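6 min read

3.2 Collecting the desk-tools demonstrations

The desk-tools task is one of the bimanual tasks in the Skemard set, which holds 3,738 demonstrations in all. Its share is 398 episodes, recorded in June on the same two-arm station used for the folding and sorting tasks. We describe it separately as its episodes vary more in the choice of arm than any of the others, and the policies in Section 5 differ mostly on this point.

Each episode begins with a cup standing on the table and a few small tools near it. The operator is asked to leave the tools inside the cup and the cup upright. The instruction given to operators was a single sentence, and it did not specify which arm should hold the cup or the order in which the tools should be picked up. An earlier round with a fixed script, collected by the second author, produced demonstrations that were easy to learn from and generalized poorly: when the cup was moved a hand's width to the right, the policy still reached for the old place. Those episodes are not part of the released set.

Teleoperation was done with the Tilow leader arms, one for each hand. Three operators (Kristiansen, Levchenko and Tangen) shared the recording. All three had at least a week of practice on the sorting task beforehand. Objects were repositioned by hand between episodes, and we asked that the cup be placed within reach of both arms but not always at the centre. An episode was stopped at 120 seconds whether or not it was finished.

Grasping the cup is the part operators found hardest. Its body is wider than most of the objects in the set and it can tip or roll when a finger meets it off-centre. Some operators steadied it with one gripper and kept the other free for the tools. Others tilted it onto its side to bring the opening toward a tool. We kept both styles, and episodes with a change of style partway through were kept as well, provided the final state was correct. Figure 3 gives a sense of how different the table can look within this one task.

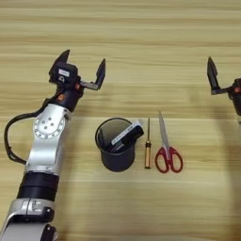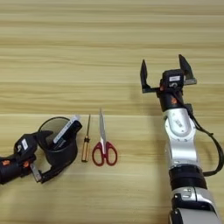
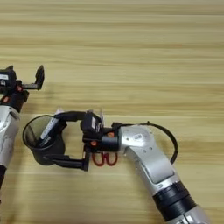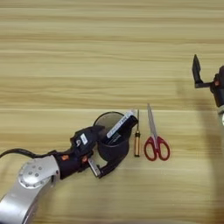 Figure 3. Views of the workspace in the desk-tools task, numbered in the order shown. First: pen holder with a marker in it, screwdriver and scissors in a row, with the left gripper open. Second and fourth: the left gripper is closed on the dark object and the screwdriver and scissors lie to its right. Third: the right gripper holds the cup on its side above the table.

Occlusion is a further difficulty. When an arm reaches across the middle of the table its own wrist can cover a tool completely, or leave only a part of it showing, as with the scissors in the third view. Operators stand beside the station and can lean to see around the arm — the policy cannot. We considered asking them to work from the camera feed alone and tried it for two afternoons. Episodes became much longer, and the motions had a stop-and-start quality that the model reproduced. In the end operators were allowed a direct view, with the request that they avoid closing on anything hidden from the camera.

After recording, two reviewers watched every episode at double speed and marked it as kept or rejected. Rejection required agreement, and Widmer settled the remaining cases. In this way 59 episodes were removed. The usual reasons were a tool pushed off the table, an arm stopped by its torque limit, or a long pause while the operator adjusted a leader handle. Failed grasps followed by a successful retry were not grounds for rejection. Removing them in a pilot run gave a policy that froze after its first miss, and we did not repeat that choice.

Kept episodes were trimmed at the start to the first motion of either arm. No trimming was done at the end, so the arms' return to rest is part of the data. Annotations of which arm holds the cup were added afterwards and are used only for the analysis in Section 5.3.

Comments (3)

Hamish Galbraith
Did the retries all stay in for training, or did you weight them down? We saw the same freezing on a drawer task.

Ulla Tangen
All in, same weight as everything else. We tried a lower weight once and couldn't see a difference on the Sandero evaluation.

Siriwan
Would be useful to have the per-operator split in the appendix. I'd guess the tilted-cup episodes come mostly from one person.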